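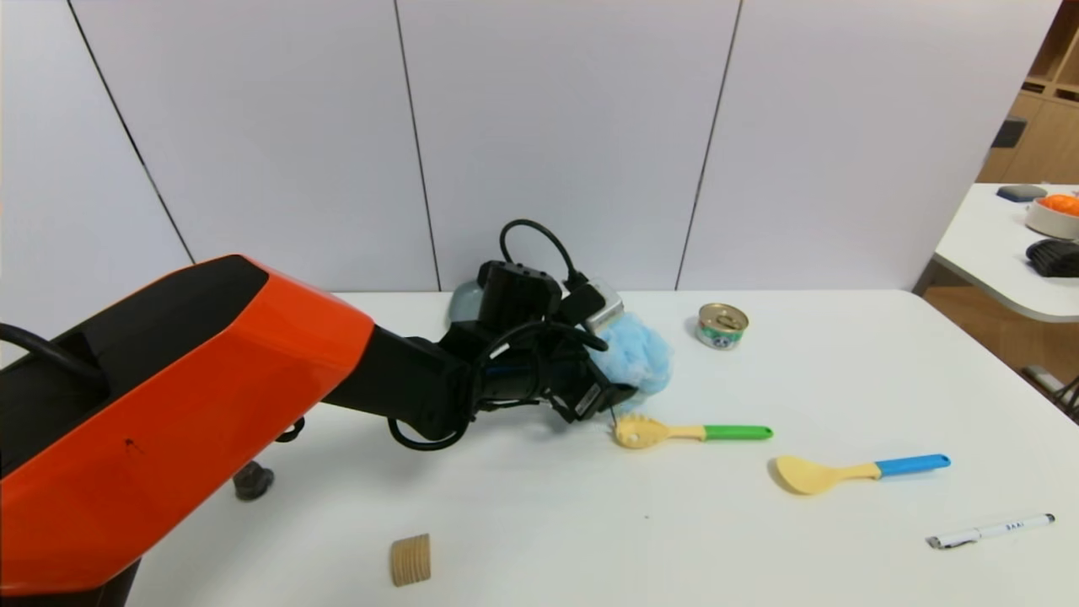 # About us

Hi, I'm Jana Nolte, and I started Sernow with Mirsad Omerović because we'd both had it with robot videos. You know the ones – a machine folds one shirt, the music swells, and your laundry pile at home hasn't moved. We wanted to know if a robot arm could tidy an ordinary table, on an ordinary day, with no music at all.

So that's what we do here! We give arms small household jobs and write up how they go. Grabbing a bath puff, picking up a pen, getting a rice paddle off a flat surface (harder than it sounds, the handle is thin and slides away from you). Stojan Stoyanova builds our test jobs, mostly out of things from his own kitchen drawers, and Tihomir Golob looks after the software, which we call Zosetti after a card game his aunt plays.

Can machines do chores yet? Some of them, slowly. Last November we ran the same clear-the-table job 288 times, and I watched more of those runs than I'd like to admit. Soft things go pretty well. Cans are fine if they're standing up. Pens are still a pain, and anything lying close to the edge makes all of us lean forward in our chairs.
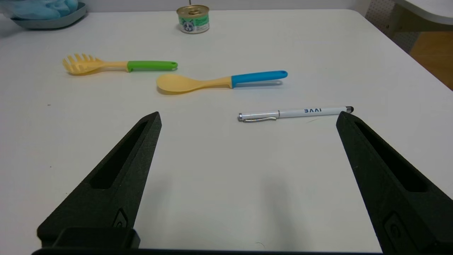

**Would you let one of these tidy your own kitchen?**

I'd let it put away the spoons while I was in the room, but I wouldn't go out and leave it to get on with things.

We're a team of 5, and we like it small. Slavica Kelmendi joined from a packing plant, and she's the one who keeps us straight about shop-floor work. She'll watch a run, look at the clock and tell us what a person on her old line would have finished by then. It stings a bit, but our reports are a lot better for it.

Our write-ups go out to 200 or so readers – care homes, small workshops, a couple of schools, and Nivmont, who rent us our space and like to argue with our scoring. If you've got a chore you'd love to hand over, write to us and tell us exactly how you do it now, down to which hand you use. Stojan reads every letter, usually before his first coffee, and he's always after new jobs for the list.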